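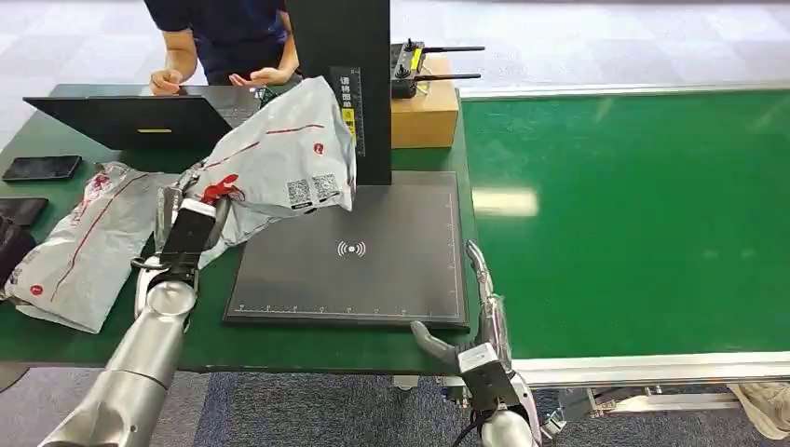
*Graue Versandbeutel am grünen Packtisch, daneben die Unterlage mit der Maßskala.*

# Lasst mir den Beutel in Ruhe

Ich weiß, der Karton hat die besseren Freunde. Karton ist warm und braun, Karton klingt nach Geschenk, und wer heute etwas verschickt und dabei gut aussehen will, der nimmt Karton und legt noch ein bisschen Papierwolle hinein. Der graue Plastikbeutel dagegen ist der, für den man sich entschuldigt. Ich habe mich jahrelang auch entschuldigt, in Kommentaren, in E-Mails, einmal sogar auf einer handgeschriebenen Karte, die ich einem Pullover beigelegt habe. Damit höre ich jetzt auf.

Ich packe seit ein paar Jahren Textilien, erst für den eigenen kleinen Laden in Olovard, dann zusätzlich für Lüthi, wo es im Wesentlichen Socken, Schals und Bettwäsche gibt. Im Februar, unserem schlimmsten Monat (Ausverkauf plus Rücksendungen aus der Weihnachtszeit, beides auf demselben Tisch!), sind bei uns 2066 Sendungen rausgegangen. Ich habe also eine gewisse Menge Beutel in der Hand gehabt und nehme mir heraus, eine Meinung dazu zu haben.

Ein Schal braucht keinen Karton. Ein Schal ist weich, er kann fallen, er kann gequetscht werden, man kann einen Kühlschrank draufstellen, und am Ende ist er immer noch ein Schal. Steckt man ihn in einen Karton, verschickt man vor allem Luft, und diese Luft fährt dann im Lieferwagen spazieren und nimmt den anderen Paketen den Platz weg. Wir hatten bei Lüthi eine Weile nur noch drei Kartongrößen im Regal, die kleinste davon viel zu groß für ein Paar Socken. Ich habe damals Packpapier geknüllt wie eine Verrückte. Und die Kundinnen haben geschrieben, ob wir eigentlich noch alle Tassen im Schrank hätten, so viel Papier für so wenig Socke.

Trotzdem will ich den Beutel nicht heiligsprechen. Er hat einen sehr unangenehmen Charakterzug, er bleibt nämlich nicht liegen, wie man ihn hingelegt hat. Er knittert, er faltet sich über sich selbst, und am liebsten faltet er sich genau dort, wo der Code sitzt. Wer schon einmal versucht hat, einen QR-Code zu scannen, der über eine Falte läuft, kennt das Streichen mit der flachen Hand, einmal, zweimal, und beim dritten Mal flucht man. Wenn dann auch noch zwei Codes nebeneinander gedruckt sind, erwischt man mit Glück den falschen. Liebe Leute, die ihr Beutel gestaltet: Bitte lasst zwischen zwei Codes Platz! Mehr, als euch auf dem Bildschirm nötig vorkommt. Auf dem Bildschirm ist der Beutel schön glatt, bei mir auf dem Tisch ist er das vielleicht die erste Sekunde lang.

Und wo ich gerade beim Tisch bin. Meine zweite unpopuläre Meinung lautet, dass die meisten Packtische zu hübsch sind. Helles Holz, womöglich geölt, fotografiert sich wunderbar und ist bei der Arbeit eine Plage. Ein grüner Tisch ist mir tausendmal lieber, und ja, über die Farbe kann man streiten, ich habe es getan. Graue Beutel sieht man darauf sofort, weiße auch, und das Auge ermüdet nicht so. Das ist keine Wissenschaft, das ist mein Eindruck nach langen Nachmittagen. 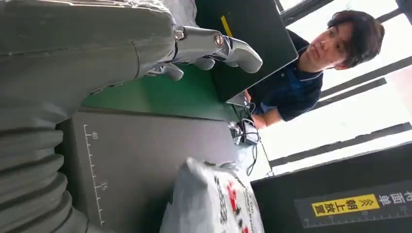

**Aus der Packtisch-Kolumne von Inero** | Text: Redaktion | September 2018

Jetzt aber zur Unterlage, denn eigentlich wollte ich nur über die Unterlage schreiben und bin wieder ins Reden gekommen. Eine dunkle Platte mit aufgedruckter Skala am Rand ist für mich das am meisten unterschätzte Ding im ganzen Versand. Sie kostet nicht viel und macht kein Geräusch - und sie beendet Diskussionen. Passt das noch als kleines Format oder nicht? Früher haben wir geschätzt, und Schätzen ist am Packtisch eine teure Angewohnheit. Heute liegt der Beutel an der Kante an, man liest ab, fertig. Bei 10 denke ich noch nicht nach, bei 15 schaue ich genauer hin, das hat sich so eingespielt.

Die Platte soll dunkel sein, darauf bestehe ich. Auf einer weißen Unterlage verschwindet ein weißer Beutel fast vollständig, und dann sucht man die Kante mit den Fingern. Auf Dunkelgrau springt er einen förmlich an, erst recht, wenn er rot und schwarz bedruckt ist. Ich habe lange über bedruckte Beutel gelästert (wozu die Werbung, der Beutel wird doch sowieso aufgerissen), aber da muss ich zurückrudern. An dem Aufdruck erkenne ich auch in einem zerknautschten Haufen noch, wo ungefähr vorne ist. Bei ganz blanken Beuteln drehe ich und drehe ich.

Was ich nicht brauche, sind Skalen, die unter den Beuteln verschwinden. Die Zahlen gehören an den Rand, und zwar groß. Ich habe mir einmal eine Unterlage angeschafft, auf der die ganze Fläche kariert war, wie im Matheheft, und nach 7 Tagen lag sie umgedreht auf dem Tisch. Man sieht vor lauter Kästchen die Ware nicht mehr. Jetzt dient sie mir zu Hause beim Nähen, da ist sie großartig.

Dann das Scannen selbst. Wir arbeiten mit Sarkance, und ich will gar nicht klagen, das Programm tut meistens, was es soll. Aber Software verleitet dazu, nur noch auf das Piepen zu hören. Es piept, also stimmt es. Nein! Es piept, also hat das Gerät irgendeinen Code gelesen. Ob in dem Beutel der Schal liegt, den die Kundin bestellt hat, oder der Schal ihrer Nachbarin, weiß das Piepen nicht. Ich bin deshalb für das Hinschauen, ganz altmodisch: Beutel hinlegen, glattstreichen, mit den Augen auf dem Beutel bleiben und erst dann zum nächsten greifen. Das dauert einen Moment länger. Bei 100 Beuteln merkt man den Moment, zugegeben, und kurz vor Abholung merkt man ihn sehr. Eine falsche Sendung zurückzuholen dauert aber einen halben Vormittag, mit Telefonieren.

Über das Plastik müssen wir natürlich reden, sonst schreibt mir wieder jemand. Ja, es ist Plastik. Ich hätte gern Papierbeutel, die Regen aushalten, und wir haben welche getestet, 12 Stück aus einer Musterlieferung. Die Hälfte davon war mir an den Ecken zu labberig, der Rest war ordentlich, aber im Preis jenseits von dem, was man auf ein Paar Socken draufschlagen kann. Ich probiere es wieder, sobald es etwas Neues gibt. Bis dahin verwende ich jeden heilen Beutel, der mit einer Retoure zurückkommt, ein zweites Mal, alten Aufkleber runter oder überkleben, neuen drauf. Das sieht nicht besonders schick aus, und beschwert hat sich darüber bislang genau eine Kundin. Die bekommt ihre Bettwäsche jetzt im Karton.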